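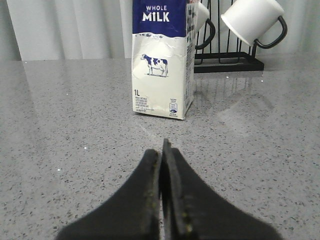
Milk for the teas, on the pale speckled worktop at Fledix

A day out among the worktops: our visit to the Fledix open day, Banham

I've been going on about replacing our kitchen worktop for so long that my family leave the room when I start, so when I saw that Fledix were opening up their works in Banham for a day in May I put our names down before anyone could object. Four of us went in the end, in one car, with a bag of sandwiches we didn't need (more on the food later).

You park round the back by the loading doors and sign in at a trestle table, where they give you a sticker and a pair of earplugs. Then it's straight into the slab store, and I wasn't ready for the size of it! They keep 3,000 slabs in there, stood on edge like books, and you walk down between the rows with your neck bent back. Some are plain, some have great swirling veins through them, and there was a dark green one I would have taken home on the roof rack if they'd let me. The prices are written on in chalk pencil. I stopped reading those after the first row.

The cutting shed is where the earplugs come in. The saw runs under water the whole time and the noise still goes through your shoes. We watched a sink hole being cut out of a long cream piece, and I asked what happens to the bit in the middle. They sell them off as pastry boards, as it happens, from a crate by the door, and I bought two. They weigh a ton.

After that comes polishing, all done in stages with finer and finer pads. They let us run a hand over a test piece at each stage, and I honestly couldn't feel any change between the last two, though the lady next to me swore she could. Edges are still finished by hand. There's a whole wall of edge shapes to look at and I changed my mind at least four times, ending up back at the plain square one I'd started with.

Upstairs is the sample room, with 234 little tiles on the wall, all numbered. A tip if you go: take a cupboard door with you, or at least a photo of one. Everything looks lovely on a white wall under showroom lights and I had no idea what would go with our oak.
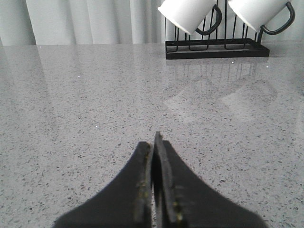 Jill Sarsby
Newsletter editor and maker of too much tea

The part I liked best was the tea kitchen, because it's fitted out with their own tops and you can see one with things on it. Theirs is from the Tuten range, a pale grey with dark flecks all through it and the odd tiny bright glint when the light catches it. It's properly glossy. There was a carton of whole milk out and a black wire rack with white mugs on it, with light curtains hanging along behind, and I stood there thinking yes, that's the one. Black and white against the speckle looked so smart! I've been pricing up mug racks ever since, which wasn't the plan.

I did ask about crumbs. The chap on duty said flecked tops are what people with children tend to go for, and I can see why — my own plain cream one shows every grain of sugar. A high shine does mean more wiping for fingermarks, he said, so you take your pick. For everyday cleaning it's a soft cloth and washing-up liquid, and no scouring pads.

Lunch was in the yard, from the Amadi van, and it was far better than our sandwiches. Get the chickpea wrap. Have the plantain too if there's any left, as they ran out while we were queuing.

They start closing up at 3, which came round quicker than I'd have liked, and I never got back for a second look at the green one. Entry is free and so is the parking. The slab store is chilly even on a warm day, so bring a cardigan, and wear flat shoes for the wet floor in the cutting shed. I came away with sample number 428 in my handbag and it's now on the windowsill next to the bread bin, being looked at in all weathers.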